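Section 4. Setting out the vanity top

For the Belura guest bath. Do this after the floor, before the towels get changed.

You need: two soft cloths, dish soap, the Romine stone spray (the 200 ml bottle, not the big one), a dry hand towel.

1. Everything off the counter. Put it on the floor mat, not in the sink.

2. Wipe the stone back to front. Spray on the cloth, never straight on the counter.

CAUTION: No vinegar, no lemon, no bathroom descaler on the stone. Leaves dull spots. They don't come out.

3. Sink next. Drop of dish soap, warm water, soft cloth. Go round the drain twice, thats where it builds up. Rinse.

4. Faucet. Damp cloth, then dry right away. Matte black shows every water mark. No scrub pads.

5. Dry the strip between the faucet and the wall. Easy to miss.

6. Cup goes back first. Far left corner, at the back. Toothpaste in with the cap up, brush next to it, handle down.

Note: Empty the cup and rinse it every time. Water sits in the bottom.

7. Small black piece with the white fluffy top goes just left of the faucet. Lift it by the base. The white part sheds if you squeeze it, and dont get it wet.

8. Front of the counter stays clear. Soap lives in the drawer in the hall untill somebody asks for it.

9. Cabinet doors last. Dry cloth only, top to bottom.

Where the cup and the black piece go, both views: 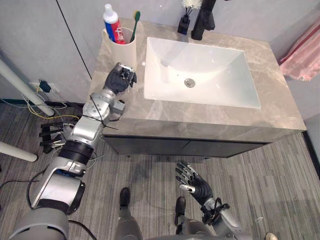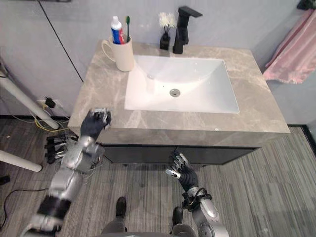 Zlata Palamarchuk

If the stone still looks streaky after step 2, go over it again with plain water and a clean cloth. Too much spray, usually. Chipped cup or loose faucet, write it on the Nkuna sheet, line 17, and leave it as is. Towels are section 5.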